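Gripper Comparison, Household Textiles
Progress report to the Baird fund, November
Last updated: Tue 10 November
Print this page | E-mail this page
Shares: 2 | Comments: 0 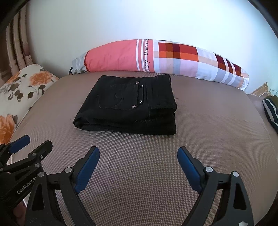
Work done this period

We compared two hand-held grippers on clothing laid out on a bed. The Fleken pads are the soft ones we have used from the start. The Voltemen pads are firmer and have a shallow ribbed face. Everything else was kept the same, including the jaws, the opening width and the order of the garments.

We logged 287 grasps on folded jeans, shirts and towels. Of these, 41 were dropped or had to be repeated. Most of the trouble came from jeans. A folded pair is thick, and when the jaws close on the whole bundle the outer layers slide over the inner ones. Rivets and studs were a second problem. When a pad landed on metal it lost hold of the cloth next to it, more often with the Voltemen set.

On shirts and towels the two sets came out nearly even. The Fleken pads picked up a single layer more reliably but showed wear at the tips by the end of the period. The Voltemen pads showed almost none.

Padded surfaces

The plan called for a hard table only. We added beds after the first week, as the Pillulari home trials will be done mostly in bedrooms. A soft surface lets the fingertips push down under the edge of a garment, which helps, but the bedding sometimes gets pinched along with it. Operators learned to come in at a lower angle and close slowly. We have written this up as a one-page note and it goes out with the next set of grippers.

Working with two grippers at once took longer to learn than we had allowed for. Early sessions were slow and the two tools bumped into each other on small items. We now start new operators on towels and move to jeans in the second session.

Cameras

The wrist camera view is good enough for folded items. Black denim is still hard - seams and pocket edges fade out in a dim room, and we had to throw away several recordings for that reason. We will test a longer exposure setting before buying lamps.

Spending

We have used 93 percent of the parts budget. The overrun risk is in replacement pads. No change to the total is requested.

Next period

- Repeat the jeans series with a wider Fleken pad
- Run the exposure test on dark clothing
- Begin unfolding tasks, starting with towels
- Send Baird the full grasp log with the final pad recommendation

Print this page | E-mail this page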